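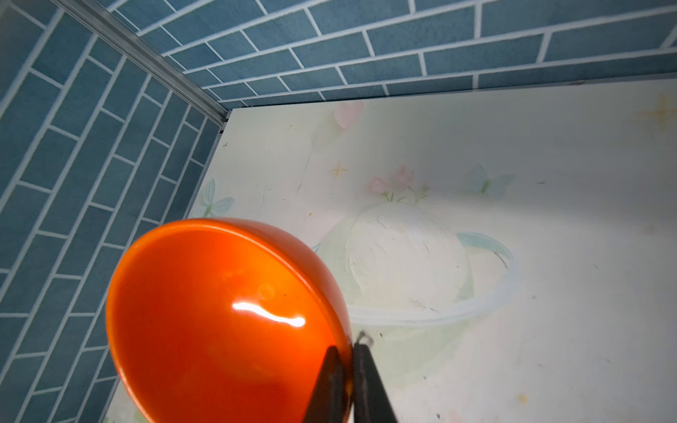 A glossy orange bowl with a good thick rim.

How to make a no-knead bowl loaf

I make this bread two or three times a week and I still get a little thrill when the lid comes off! It started with a recipe Rahel Oberholzer wrote on the back of an envelope for me, and I've fiddled with it ever since (sorry, Rahel).

You will need:
500 g strong white flour
340 ml lukewarm water
3 g dried yeast
2 teaspoons salt
A heavy pot with a lid

Stir the flour, yeast and salt together, pour in the water and mix with a wooden spoon until there are no dry bits hiding at the bottom. It will look shaggy and rather sad. Leave it like that, cover it and go to bed. 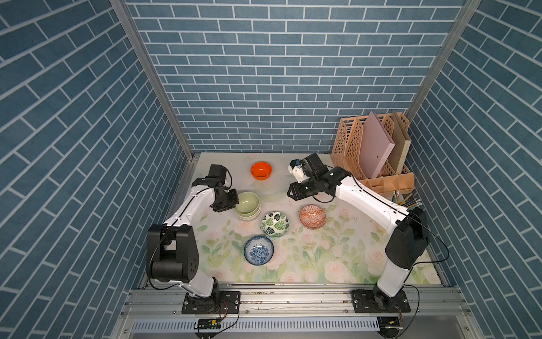
Where you leave the dough matters more than how you mix it. My old kitchen in Plallham was freezing, so I used to wrap the bowl in a towel and put it on top of the boiler. Lay something under it that you don't mind getting floury, too. A pale mat with pink roses and green leaves, like the one here, is lovely for this, and a dusting of white flour hardly shows on it! By breakfast the dough should be twice the size and full of bubbles.

Tip it out on to a floured surface, fold the edges into the middle, turn it over and let it sit while you heat the oven to its hottest setting with the pot inside.

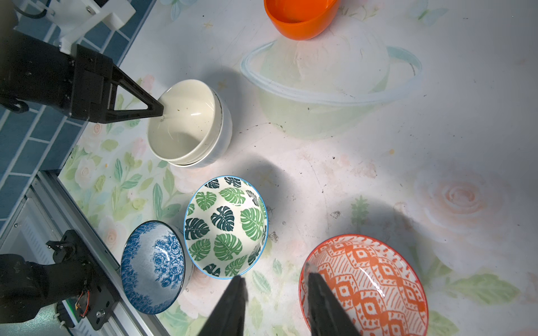 Bowls in different colours and patterns, one of them see-through and frosted.

I love a see-through bowl for proving, as you can watch the bubbles through the side. Any bowl will do, though, so long as the dough has room to double.

Once the pot is properly hot, lower the dough in on a sheet of baking paper, slash the top and put the lid on. Give it half an hour,
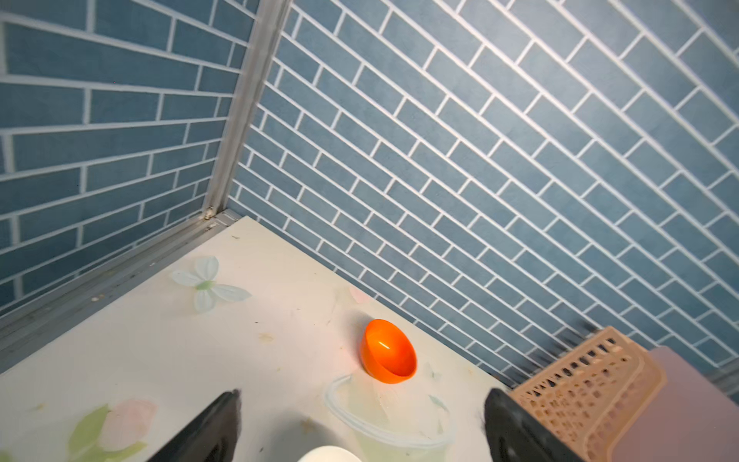
then take the lid off, turn the oven down to 200 and bake until the crust is as dark as you dare. I go darker every time! Tap the bottom, and if it sounds hollow it's done. Let it cool on a rack before you cut it, or at least try to.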